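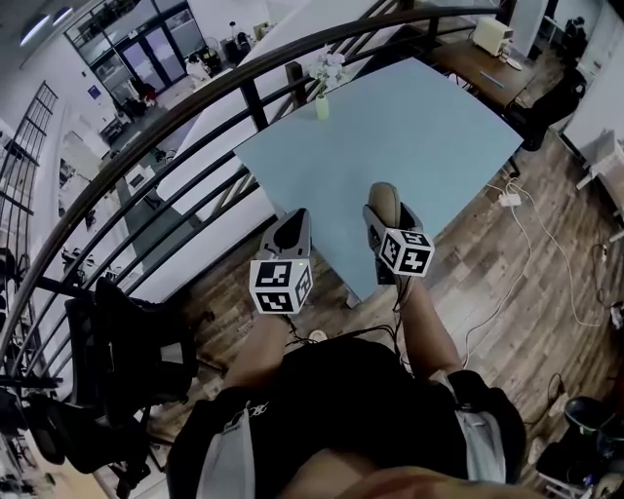
Hand-held grippers at a light blue table.

Plarkard is a live music venue in the Ivwood district of Uddin. It occupies two adjoining rooms, the Main Hall and the Annex, which share an entrance, a box office and a loading dock. The Main Hall holds 400 people standing. The venue is known mainly for hip-hop and electronic music, with smaller programs of jazz and spoken word in the Annex.

History
The building was put up as a furniture warehouse and was used for storage until the owner sold it to a local promotion company, Gratent. Gratent had until then rented halls by the night and had no permanent address. Conversion work covered the floor, the roof insulation and the wall between the two rooms, which was rebuilt as a double wall with an air gap to limit the passage of low-frequency sound. The Annex opened first and operated alone for one season while the Main Hall waited for its occupancy permit.

The early program consisted mostly of local rap showcases and DJ nights. Touring acts were added after the stage was raised and a second dressing room was built. A dispute with residents of the street behind the loading dock led to a revised operating license, under which amplified sound in the Main Hall must end by midnight. The Annex, which has no outside wall on that side, is exempt.

Public concerts were suspended for an extended period and resumed in April 2021 with seated shows at reduced capacity. During the seated period the Main Hall was limited to 70 tickets per show, and most bookings consisted of two short sets on the same evening with separate audiences. Standing shows returned in stages, beginning with the Annex.

Layout and equipment
The Main Hall is rectangular, with the stage on the short north side and a raised platform along the rear wall. The mixing position is on the floor, slightly left of center. The main loudspeakers are hung from the roof beams, and the subwoofers are placed under the stage lip in a single row. Earlier, the subwoofers stood in two stacks at the sides of the stage, an arrangement that produced uneven bass across the floor.

The Annex has a low corner stage and a fixed DJ booth. Its ceiling height prevents the use of hung loudspeakers, and four cabinets on stands are used instead. The two rooms have separate power feeds and can run at the same time, though the shared dock means that load-in for the Main Hall is normally completed before the Annex crew arrives.

Programming
Main Hall bookings generally follow a three-act format, with a local opener, a supporting act and a headliner. Doors open at 8 on most nights. Ticket holders for the Main Hall may enter the Annex without further charge when the latter is open to the public, but the reverse does not apply.

The Annex hosts a monthly open session in which rappers perform over instrumentals supplied by a resident producer. The session was started by Khôi Đoàn, a beatmaker and sound engineer who also mixed many of the venue's early shows. Performers sign up at the door and are limited to one piece each. Several later appeared as openers in the Main Hall. Recordings of the session are kept by Gratent and have been issued in part as a series of cassettes, each in an edition of 30.

A short festival is held in both rooms each May. It was first planned as a single night and was extended to two after the first edition sold out. Set times are staggered between the rooms so that changeovers in one overlap with performances in the other.

Reception
Local press coverage has tended to favor the sound in the Main Hall over its sight lines, which are obstructed by two roof columns near the front. The columns bear load and were kept during the conversion. The Annex has been criticized for poor ventilation during full shows, and a larger extraction fan was later fitted above the bar.

See also
Ivwood district
Gratent
Music of Uddin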